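Notebook, Sirar room, desk 385
July, started after lunch

Continuing with the desks on our side. The plan is the same as for the last row: every desk gets its paper sorted, one organizer, and a short list of what stays. I write it down because last time we did not, and two weeks later we argued about which folders were already checked.

The paper is the slow part. The Torach folders and the Furkolau folders were mixed in one pile, and many of them had nothing written on the cover. I went through 65 of them before I stopped for coffee. Most hold only a few sheets, so I put sheets of the same job together and kept the better cover. A cover with torn holes goes to recycling, also if the rest of it is good, because it falls out of the binder later and then the sheets are lost.

Rules I used, so the next person can do the same:

Pink cover: Torach, job still open.
Plain cover: Furkolau, any state.
No cover: goes in the tray, to be decided together.

I know the pink ones were not bought for this purpose, but we have many of them and the color is easy to find in a cabinet.
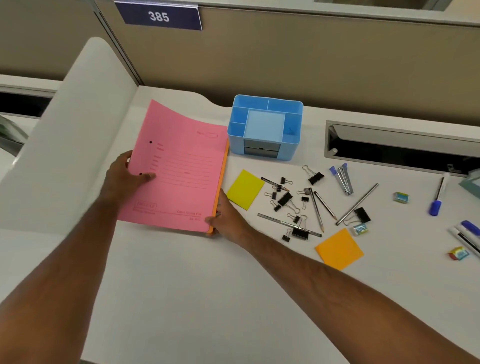 The label fields on the cover should be filled in before the folder leaves the desk. Job name first, then the month. Please use a pen and no pencil, the pencil is gone after one summer. If the job has two names (Sultana had two, for a while even three) write the one which is on the order.

For the organizer I tried first to put everything in it, and this was a mistake. The blue plastic one has compartments of different sizes, and when they are all full you cannot take out one thing without taking out its neighbor. Now I think only things used every day should go there. The drawer at the base is for small pieces, clips and similar. Sticky notes I would keep in the larger square section, yellow and orange together — I see no use in separating them.

Drawer cabinet under the window: 78 hanging files fit if they are thin. With thick ones I reached 60 and then it did not close well. So we need a second cabinet or fewer jobs. I asked for the cabinet.

Copy paper: over 700 loose sheets printed on one side only. Kept for drafts, in the box near the printer.

Still open:
Sultana folders from before the move, not found yet.
Label tape is finished, order two rolls.
Ask if the old Furkolau price lists can go.

Stopped at 16:40. Next is the desk by the door, same rules, and I will bring the bigger recycling box.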